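Household Storage and Handling, Unit 4
Small Drawers, Open Trays and Where Things Go
Course handout, Cisinmont Evening Program

Read this before the bench session. Bring the Unit 3 worksheet as well, since the measuring section carries over.

1. What this unit covers

Unit 3 dealt with shelves and open racks. This one deals with two smaller kinds of storage: the shallow tray and the single-drawer cabinet. Both sit on a counter or table. Both are used for things that get picked up several times a day, such as fruit, keys, tea bags, string, pens and medicine.

A tray shows everything at once. A drawer hides its contents and keeps dust off them. Most homes use both, often within arm's reach of each other, and most of the mess on a counter comes from things that belong in one and were put down in the other. By the end of the unit you should be able to look at a surface and sort what is on it into three groups: tray, drawer, and somewhere else.

2. Terms

Lip: the raised edge of a tray. It stops round items from rolling off. A low lip is easy to reach over and easy to wipe.

Floor: the flat inside surface of a tray or drawer. Use this word in your written work, because "bottom" can also mean the underside.

Footprint: the area the piece covers on the table when closed.

Working footprint: the area it covers when open or in use. For a tray the two are the same. For a drawer, the working footprint includes the full travel of the drawer and any handle that sticks out in front.

Clearance: the free space between the open drawer and the next object.

3. The tray

A tray with rounded corners is easier to clean than one with square corners. Crumbs and dried juice collect in a square corner and have to be picked out. Pale trays show dirt sooner than dark ones. Some people count that as a fault, but in a kitchen it is useful.

Round fruit should go in one layer. A lemon, lime or small orange will usually settle against the lip or against another piece of fruit. Check it once a day for soft spots and turn it over when you do. Fruit stacked two deep bruises where it touches, and the bottom layer gets forgotten.

Lemons keep for several days on the counter and much longer in the refrigerator. If you use one a day, the tray is fine. If you use one a week, put them in the cold. 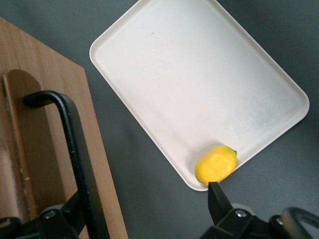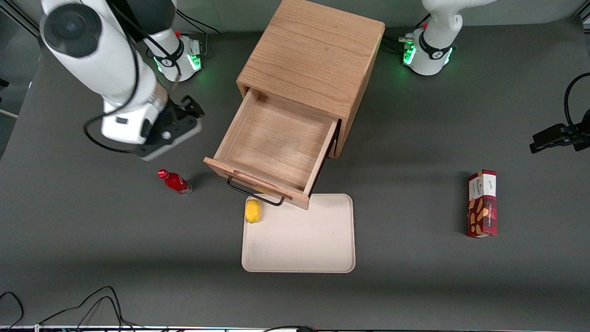
Page last changed: 2018-01-22

4. The single-drawer cabinet

The small wooden cabinet is a box with a drawer in it, and the top is a second storage surface whether you planned it that way or not. Decide early what the top is for. If nothing is assigned to it, it will fill up.

A bar handle can be gripped with the whole hand, including a wet or gloved one. It also adds to the depth of the piece. When you measure, start from the back of the cabinet and go to the front of the handle, then add the travel of the drawer.

Light cabinets have a known problem: the whole box slides forward when the drawer sticks. Put one hand on the top while you pull with the other. Felt pads make this worse and rubber feet make it better.

Do not pull a drawer to the very end of its travel to fill it. Two-thirds open is enough for most jobs. A drawer that is all the way out puts its weight on the last part of the runner and starts to sag at the front. If you see the front panel sitting at an angle, push it in gently from the middle and try again before you force anything.

Fresh fruit does not belong in a closed wooden drawer. Air does not move, the wood takes up moisture, and you will not see the mold until you smell it. Dry goods in packets are fine. So are cloths, as long as they are fully dry.

5. Placing the two together

Set the cabinet first. Open the drawer fully and mark its farthest point with tape. Then place the tray outside the tape. Leave a hand's width of clearance so that the drawer can be opened without touching the lip.

Students often do this the other way around, with the tray first because it is bigger. The result looks neat with the drawer shut and fails the first time it is opened.

If the table is short, turn the tray at an angle and try again. An angled tray sometimes clears the drawer corner where a straight one does not. It wastes some table area, so write down both arrangements and compare them.

6. Worked problem

The Kotetti worksheet gives a tabletop of 2,289 square inches. The cabinet, tray and all clearance areas together take up 1,289 square inches with the drawer open. How much is left to work on?

2,289 - 1,289 = 1,000 square inches

Now suppose a larger table is not possible and the household also wants a bread box with a footprint of 59 square inches. That leaves 941 square inches. The numbers say it fits. Before you write "fits" on the sheet, sketch it, because free area in narrow strips is not usable area. A strip of table behind a cabinet holds nothing you will want to reach.

For the second problem, use the Nikimska table, which has 1,660 square inches, and the same pieces. Show your subtraction.

7. Bench exercise

Work in pairs, one table to each pair.

Clear the table and wipe it down.
Place the cabinet, open the drawer and tape the farthest point.
Place the tray with the clearance given in section 5.
Put one piece of fruit in the tray and open and close the drawer five times at normal speed.
Note whether anything moved, and in which direction.
Swap roles, turn the tray, and repeat.

Leave the tape on the table when you finish. It is checked before the next pair starts.

8. To hand in

One page with your sketch, the two subtractions, and a short paragraph on which arrangement you would keep and why. Measurements go on the sketch itself - a separate list is too hard to follow. Sketches may be in pencil.

Reading for next time: the Enriquez packet, first half, on lidded boxes. The second half is for the August session and can be skipped for now.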